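Salt the beans at the start

Most bean recipes still say to hold the salt until the end, in case the skins go tough. I cooked them that way for years and got bland beans in salty water. Now a spoonful goes in with the soak and another in the pot, and the skins stay soft.

Old beans are the real trouble. A bag that has sat in the cupboard since last September needs far longer - 3 hours, sometimes - and salt gets the blame.
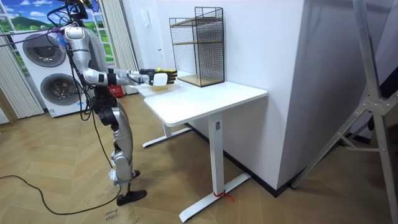
A robot reaching over a white desk.

Buy fresh dried beans and salt them early.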